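Dalto Roadside Collision Records

Summary

The Dalto collection brings together records of road traffic collisions involving electric and hybrid passenger cars in the towns of Skamow and Sondau. It was compiled by the Domański Transport Archive from paper report forms and is supplied as a set of comma-separated text files. The present release is dated Sep 6, 2018.

Contents

The collection holds 1113 records. Of these, 878 come from Skamow and the remainder from Sondau. Each record describes one collision and may refer to more than one vehicle. In 421 records at least one vehicle struck a fixed object such as a lamp post, bollard, wall or parked car.

The files are as follows:
collisions.csv, one row per collision
vehicles.csv, one row per vehicle, linked by collision number
objects.csv, fixed objects struck, where known
codes.csv, the meaning of every code used in the other files

Fields

Location is given to the nearest street junction. Time of day is rounded to the hour. Vehicle type is recorded under one of 5 codes. Battery damage is marked yes, no or not stated; "not stated" must not be read as "no". Repair costs were left out, as the two towns recorded them on different terms.

Preparation

Forms were typed up twice by separate clerks and the two versions compared. Where they differed, the original form was consulted. Street names in Sondau were changed in February to match the current town map, and the older spellings are kept in a separate column. Registration numbers, names and addresses have been removed.

Known limits

Minor collisions in private car parks are seldom reported and are poorly covered. The Sondau forms have no space for weather, so that column is blank for the whole town. The collection should not be used to compare the safety of one make of car with another.

Terms of use

The files may be copied and used for research and teaching, provided the Archive is credited. Corrections should be sent in writing, quoting the collision number and the column concerned.

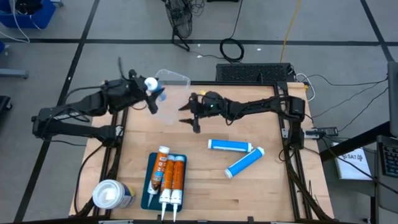
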